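The House on Mandow Street

Candela Garrido got the keys at 4 in the afternoon and by suppertime she was in love with every inch of the kitchen, even the drawer that wouldn't close. The place came with a stove, a table and a smell of old onions. She opened both windows and turned the radio up as loud as it went!

She had 162 dollars left until payday and she'd spent a little of it, gladly, on cleaning things from the Mercado, because a first kitchen of your own deserves new cloths (blue ones, obviously, with a bright edge, the kind her grandmother in Druneda would have called too pretty to use). She used them anyway. She did the shelves, then the sills, then the tops of the doors, where she found a dead wasp and a Canadian dime.

And then the table. Oh, the table! She had expected something wobbly under all those layers of newspaper, and instead there was pale wood, all little streaks and flecks, like sand when the tide has just gone out. She ran her palm down the length of it and laughed out loud. She folded a cloth, set the big black pot down next to it, and stood there grinning with her sleeves pushed up past her elbows.

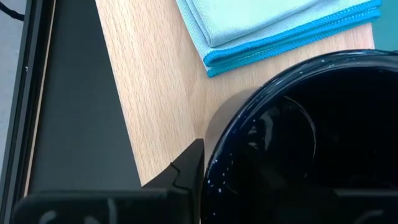 Rosalind, leaning in at the open window with her bicycle still between her knees, wanted to know whether she meant to scrub the place or marry it.

"Both," said Candela. "Come in, come in, wipe your feet! What do you think, soup?"

"You've got no chairs."

"We'll stand! People stand at weddings."

So Rosalind came in and wiped her feet and peeled carrots into the sink, and Candela cut up potatoes and talked the whole time, about the shelf she was going to put up, and the herbs, and how on Saturdays, no, every night, there would be people in here, elbow to elbow, passing the bread. The windows steamed over. Somebody upstairs was practicing the trumpet, badly and with real feeling.

"Is there salt?" Rosalind asked.

There was no salt. Candela was already out the door, running down Mandow Street in her slippers to catch the shop before it closed.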